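Search the boards Search Advanced

We use cookies to keep you logged in. By staying on the site you agree to our cookie policy. OK

Kisham Playhouse closing notice, and what happens to the Rernov tour

rowdee_mezz
The notice went up backstage on Friday, November 9, 2018. The Kisham Playhouse production of Titetport closes after 72 performances. Box office says tickets for canceled dates get refunded to the card you paid with. If you bought through the group desk you have to call them.

I saw it in September and thought it had legs. Second act drags but the cast was strong.

halfhour_call
72 is fine for a new musical with no stars in it. They were papering the house from the third week. I got offered free seats twice.

pitside
Papering doesn't mean much. Every show in that building does it on Tuesdays. The real problem is the size of the place. It has almost 1000 seats and this is a four-hander with a piano and a cello. You can't hear half the lyrics from the rear balcony.

rowdee_mezz
I sat in the mezz and heard every word. Which side were you on?

pitside
House left, row H, under the overhang. Maybe the sound is better in the middle, but they charge the same for both.

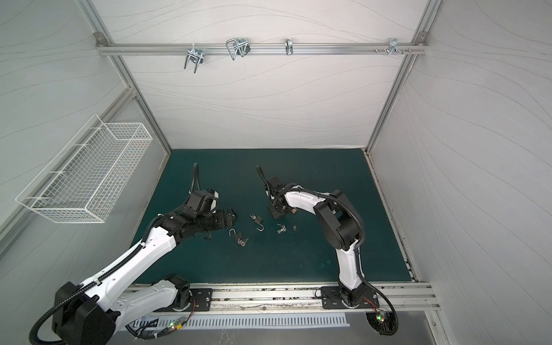 Anyway, the tour. The Rernov is listed as the first stop and it has an even bigger balcony. If they send the same sound design out it will have the same trouble there. I would rather they booked the Shehu, where the back row is close enough to see faces.

ledger_lines
The Shehu can't take it. No fly space and the deck is too shallow for the dock set. A friend on the load-in crew at Kisham told me the dock alone fills most of a truck.

pitside
Then cut the dock. Nothing in the script needs it to move. It rolls on, they sing the ferry song, it rolls off.

ledger_lines
The ferry song is the one number people leave humming. You'd be cutting the picture on the poster.

halfhour_call
Agree with pitside. I saw the workshop with 4 chairs and a ladder and it was a better show. Bello Effiong sang the ferry song sitting on the floor and the room went silent. At the Playhouse he was up on the upper level of the dock and I was watching the wheels.

rowdee_mezz
Is Effiong doing the tour? The listing only says "full cast to be announced."

ledger_lines
Not confirmed. The program bio said he had a concert booking in the spring, so I'd guess he does the first stop or none of it.

understudy_fan
The understudy was very good, for what it's worth. I had her on a matinee in the second month. Different key for the ferry song, and I liked it more.

halfhour_call
Disagree on the key, it loses the low note at the end.

rowdee_mezz
Does anyone know if they're recording it? I asked at the merch table and they only had the script and a mug.

ledger_lines
Studio dates were talked about but I haven't seen anything in writing. There was an 8 track demo around during the workshop. It doesn't have the quartet.

understudy_fan
Group desk update for anybody with canceled seats: they will move you to an earlier date instead of a refund if you ask. I got mine switched to the last Thursday with no fee. Had to hold for a while.

pitside
Ask for center.

Contact the moderators | Board rules | Copyright 2018 | Back to top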